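3.2 节庆活动中的共食环节

上一节讨论了社区秋季节庆的时间安排,本节转向其中最热闹、也最容易被研究者略过的部分:共食。在特雷拉里(Trerari)与巴科斯(Bakos)两个街区的田野工作中,我们越来越确信,一个街区的节日办得好不好,居民首先谈起的往往是吃的。游行路线、灯饰和舞台节目当然会被提到,但一谈到那锅汤由谁掌勺、今年的饭团为什么比去年的咸,访谈的气氛立刻就活跃起来。这种活跃本身就是极好的材料!

两个街区的做法差别很大。特雷拉里街区的节庆由学校操场和相邻的步行街共同承办,摊位统一抽签,食物按份出售,收入归入下一年的活动经费。当年到场人数为 2000 人,远远超出操场的设计容量,傍晚时队伍一直排到街角的邮局。巴科斯街区的规模小得多,参加者 300 人,没有摊位,也不收钱,各家把做好的菜端到长桌上,孩子们换好装扮,先吃饭,再去敲门讨糖。前者像集市,后者更接近一次放大的家庭聚餐。

规模的差异并不能完全解释两地居民的感受。我们最初设想,大型活动带来的归属感会被拥挤冲淡,结果特雷拉里的受访者对排队几乎没有怨言。不少人恰恰是在队伍里认识了楼上楼下的邻居。一位住户告诉我们,她搬来多年,头一回知道隔壁单元有人会做她家乡的腌菜,就是排队时听来的。类似的叙述在访谈记录中反复出现,我们在编码时为它单独设了一个类目,称为“队伍中的相识”。这个类目原本不在编码表里,完全由材料自己长出来,对我们来说是整个项目中最令人兴奋的时刻之一。

巴科斯的情形则提出了另一个问题:免费的长桌是否真的对所有人开放?从规则上看,任何人都可以坐下。可是新搬来的家庭常常犹豫,不知道该带什么、带多少,有的干脆等到讨糖开始才露面。后来街区在二月的筹备会上改了通知的写法,把“请自带一道菜”改成“来吃饭,带不带菜都行”。措辞的变动很小,我们却认为它值得认真对待,因为通知是新住户接触节庆的第一道门。

食材的选择同样耐人寻味。节庆食物未必是“传统”的,很多家庭使用的就是平日厨房里的干货和现成调味品,街区也没有人觉得这有什么不妥。有受访者笑着说,节日的味道就是平常的味道多放一点。这与既有文献中强调节令食品独特性的看法有明显出入,我们倾向于认为,日常食材降低了参与的门槛,使更多人敢于端出自己的那一盘。
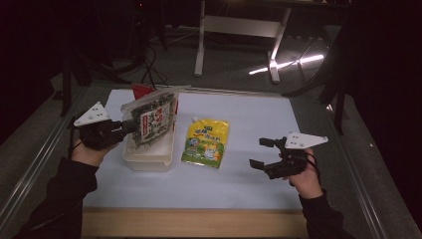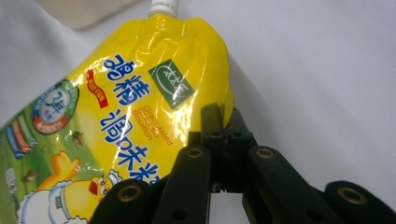
图4 家常食材:袋装海苔类干货与黄色袋装调味料(上);鸡精调味料包装近景(下)。

为了进一步理解参与的门槛,我们对两地各选出一组家庭进行了追踪访谈,其中特雷拉里 14 户,巴科斯 12 户。访谈在节后进行,地点多在受访者家中,少数在街区活动室。问题故意设得很宽:今年去了吗?和谁一起去的?吃了什么?明年还去不去?家中有学龄儿童的受访者通常从孩子的装扮讲起,讲着讲着就转到了吃饭上;没有孩子的受访者则大多直接从食物说起。两类人最终都会谈到同一件事,就是有没有遇到可以说话的人。

这里需要说明记录方法。访谈资料使用斯泰蒂科(Stetico)软件整理,由两名研究者分别编码,再逐条讨论分歧。分歧最多的地方出现在“帮忙”一类。切菜算帮忙,搬椅子算帮忙,那么站在锅边陪掌勺的人聊天算不算?我们争论了很久,最后决定算。受访者自己就是这样用这个词的,而且说得非常自然。采用当地人的用法之后,巴科斯街区“帮忙者”的范围一下子宽了许多,老年人和少年人都进来了,这与只统计正式分工时得到的图景大不相同。

纳拉诺(Narano)街区的材料可作一点补充。该街区当年因操场翻修没有举办节庆,居民改为在各自楼道里分食。我们没有在那里做系统访谈,只保留了若干份楼道告示和几段闲谈笔记。即便如此,告示上的内容仍然十分生动:哪一层煮汤,哪一层烤红薯,几点以后请小声。没有统一的场地,节庆反而散进了楼梯间。它能否算作同一种活动,我们暂时不下结论,留待第五节与其他个案一并讨论。

综合以上材料,可以提出一个初步的看法:共食在秋季节庆中所起的作用,与食物的精致程度关系不大,与参加者能否轻松地找到一件事做关系很大。排队、端菜、看锅、分碗,都给了人留在现场的理由。孩子们有装扮和糖果,大人们也需要类似的东西。下一节将从时间分配入手,考察居民在现场各个环节停留的长短,并比较有无长桌对停留时间的影响。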